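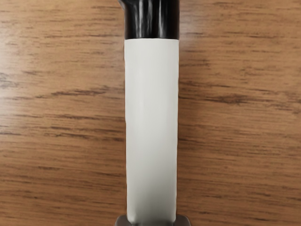
3. Setting up the wrist camera view in the simulator

Okay, so by now you've got Oltska installed and the arm loads without yelling at you. Next up is the wrist view, and this is the part I rushed the first time and paid for later, so grab a coffee!

1. Open the Dranden scene file and pick "wrist" from the camera menu. Give it a second to load the wood texture for the table.

2. Look at the arm link in the view. You want a black section, then the long off-white one, then a bit of dark gray base at the bottom. If all you get is wood, your camera is probably mounted to the world and not to the wrist link (I've done this more than once).

3. Go to Self Filter and turn it on. This tells the planner which pixels belong to the arm, so it doesn't treat its own body as something to steer around.

4. Set the padding to 2 to start with. I went up to 3 on my setup and like it better, but try the low number first.

5. Save the mask, then hit Reload Perception. The mask does not update by itself, even though the button next to it says Live. Ebise Zeleke has a fix for that waiting in the next build.

Note: The glossy black part can give the segmenter fits. Those gray streaky reflections come out as their own little blobs if your threshold is too low. I keep mine at 400 and the blobs go away.

Note: Dark knots in the wood grain sometimes get picked up as objects too. Turn on Flat Surface Check before you go fiddling with the threshold again.

Caution: Don't copy a mask from the simulator straight onto a real arm. The edges won't line up, and a bad mask can hide a real obstacle from the planner. Make a fresh one with the arm powered and the speed limit on.

If you get error 861 when you save, the mask folder is read-only. Change the permissions, restart Oltska, and start again from step 3. Anything weirder than that, send the log to Rupert Sutter along with your scene file.

Mask saved? Great, go on to section 4 and we'll get the planner moving.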